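Keeping Older Computers in Service: The Case for Planned Driver Maintenance

Organizations of modest size rarely replace all of their computers at once. A typical office will have machines from four or five purchasing rounds in daily use, each with its own graphics card, network adapter and printer software. The operating system is usually kept current, as its updates arrive without being asked for. The drivers beneath it receive far less attention.

The public library network in Drastville offers a useful study. Its 38 public computers were bought over several budget years, and until recently no record existed of which driver versions were installed on them. Problems were handled as they were reported. A reading room screen that flickered was given a new cable, then a new monitor, before a technician found that the display driver predated the operating system by two major releases.

In August the network adopted a written maintenance schedule, prepared with the Urquijo support office, which serves several public bodies in the region. The schedule is short. It requires an inventory, a test group, a waiting period and a method of returning to the previous version.

The inventory came first. Each machine was examined with a small reporting tool called Lerska, which reads the hardware identifiers and writes them to a plain text file along with the version and date of every installed driver. The files were gathered in one shared folder and compared. The comparison showed 21 different combinations of hardware and driver, many of them on computers that had been purchased together and were assumed to be identical.

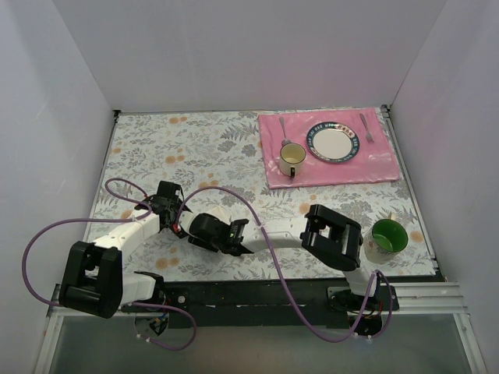

Table with a pink placemat, plate, spoon and mug.

Differences of this kind have ordinary causes. A manufacturer may change a component partway through a production run without changing the model name. A machine repaired under warranty may come back with a newer board. Staff members, acting in good faith, may accept an update offered by a pop-up window on one computer and decline it on the next.

The second requirement, the test group, is the one most often left out by smaller organizations. Drastville set aside 2 computers for the purpose, one from the oldest purchase and one from the newest. New drivers are installed on these machines before any others. Staff use them for catalog searches, video playback, printing and the accessibility software that enlarges text on the screen. This last item was added after an early test, in which a new display driver performed well in every other respect but caused the magnifier to lag behind the pointer.

A waiting period follows. Under the schedule, a driver that corrects a security fault is released to the remaining computers as soon as testing is complete. All others are held until the next monthly service session. The delay costs very little – most driver releases in any given month concern products or programs that a library does not use – and it allows time for faults to be reported elsewhere and corrected by the manufacturer.

Release notes deserve a careful reading at this stage. They are often written for a specialist audience, and a large part of their length may be given over to performance in particular games. The sections of greater interest to an office are usually found toward the end, under headings such as resolved issues and known issues. Support staff should also check the list of supported products, as older hardware is sometimes moved to a separate branch that receives only security corrections.

The final requirement is a reliable way back. Before each service session, the existing driver package is copied to local storage on the machine itself, where it can be reached even when a failed network driver has left the computer offline. A restore point is also created, but the schedule treats it as a second resort. Restore points may be removed automatically when disk space runs low, and on older computers disk space is nearly always low.

The schedule also states what should not be used. Programs that promise to find and update every driver automatically are prohibited on public machines. Drivers are to be obtained from the operating system's own update service, from the computer manufacturer or from the maker of the component, in that order of preference.

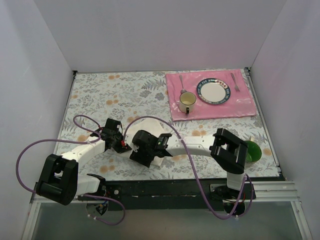
Costs and Larger Installations

The Drastville schedule requires no paid software, and its main expense is staff time. The first inventory was the most demanding part of the work. Later sessions have been shorter, as the reporting files need only be compared with those of the previous month.

Whether the same approach would suit a larger organization is less certain. Murisetti, a regional training provider with 1000 computers, uses central management software that performs the inventory continuously and distributes approved drivers overnight. Its technical staff nevertheless maintain a test group and a waiting period on much the same terms. Central distribution makes a good driver quick to install, and it does the same for a bad one.

For smaller offices considering a similar schedule, the inventory may be undertaken separately and at any time. It changes nothing on the computers, and the resulting files can be kept for reference until a full service session is arranged.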